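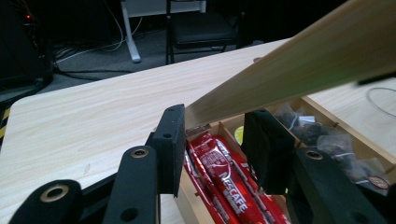 OPINION / WORK & OFFICE LIFE

Bring back the break with a fixed time

Ten forty. That was the break at Sudgate when I started there, and it was the break when I left. A bell, an ugly one, and then everybody stood up. Packers, the two women from invoicing, the boss if he was in the building. Fifteen minutes and back down again.

I hated it for a month. Felt like school. Then I moved to Clesier, where you take your break "whenever suits your flow", and I have been tired ever since.

Flexible breaks are a pay cut. There, said it. You give people a fixed quarter of an hour and they take it. You tell them to take it whenever and they take 4 minutes standing up with the phone in one hand. Or they skip it, and then they skip it again, and by May the whole floor eats at the keyboard and the crumbs are in everything.

I know the arguments. Elżbieta Czarnecka, who ran my team for 3 years and who I like very much, used to say grown adults don't need a bell. Fine. Grown adults also don't need a lunch hour written into the contract, and I notice she never offered to take that out. Some things get written down so that you don't have to ask for them. Asking is the problem. The new kid won't ask. The person on a temporary contract won't ask. The one who's behind, and who needs it most, definately won't.

And it's lonely. With the bell you sat next to whoever. I learned more about how returns worked from Bartosz Śliwiński over instant coffee than from any training day, and he learned from me that the side door wasn't alarmed, which saved him a long walk every morning. None of that goes in a calendar invite. At Clesier there are 200 people on the site and I could put a name to 7.

They did try to fix it. Of course they did. We got an app, Fludero, that pings you when it thinks you've sat too long. It pinged me in the middle of a client call. It pinged me on the toilet. You press "snooze" and it gives you a little leaf. I have a lot of leaves.

Also a new break room, with the high stools that no one over forty wants to climb on to. Nice light in there. Usually one man eating soup. Money spent on the room, none on the time, and you can't furnish your way out of that.

My sister works at Dubey, the bakery people, early shift. They stop at half past seven, all of them, ovens timed around it. She says the day has a middle. I keep thinking about that. Mine has a start and then it has the bus.

So what do I want. Not much. One break, same time, whole floor, phones on divert. No games, no wellness speaker, no sign-up sheet. If somebody wants to sit in their car then let them sit in there car. But the time is theirs and it's on the wall and the manager goes too - that last bit matters most, as long as the boss is still typing everyone else will be.

Customers will wait fifteen minutes. They waited at Sudgate. I never once heard of an order lost to a cup of coffee, and I was the one answering the complaints.

The bell can be a nicer one. I'd settle for the ugly one.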